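Pad wear on the hand-held gripper

The hand-held gripper went back together on Saturday after a full strip of the fingers. Notes follow, mostly so I have them next time.

Grip had been drifting for a couple of weeks. Danang Wijaya logged 61 slipped picks out of 2000 on the Moschos parts, where the previous batch of the same size had 40. The jaw width readings were fine and the linkage had no play I could feel, so I went to the pads first.

Each pad block is held by two screws from the top. I back both out a turn before removing either one. If the front screw comes out alone the block pivots on the rear one and chews the padding against the arm. Mine took a 2 mm hex key with a short leg. The long key rounds the heads.

The threads in the arms are brass inserts. One had started to turn with its screw in October and I had reset it with a soldering iron and a drop of epoxy. It held this time. I check them by running a screw in by hand and feeling for a soft spot before I put a tool on it. The Kendex sheet gives a torque for these screws that is too high in my opinion. I go to snug plus an eighth of a turn.

Padding wears from the lower edge up. That edge drags on the table whenever the operator comes in low, and the fibers lift and go gray. A frayed border alone does not cost any grip. What I replace for is glazing on the broad face, checked with a fingernail. If the nail slides, the sheet comes off.

Riet Koster at Gakorstead cuts the sheet for me, 52 mm long, which leaves a little to trim. Clean the block with alcohol, wait until it is dry, lay the sheet from the tip backward, and clamp it overnight. I tried the Tariveo contact adhesive last year and it crept under load. Double-sided transfer tape has been better.

After refitting, zero the jaw encoder with the pads touching, open fully, close again and compare. I do that three times. If the closed reading moves between tries, one block is not seated.

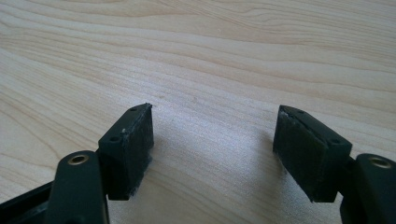 The other thing to keep an eye on is the angle between the two blocks. With the jaws wide they toe in slightly, and both sides should match. I lay a straightedge across the rear screw heads and compare by eye. Shimming is possible with a strip of foil under the block, but I have only had to do it once.

Next job is the trigger spring.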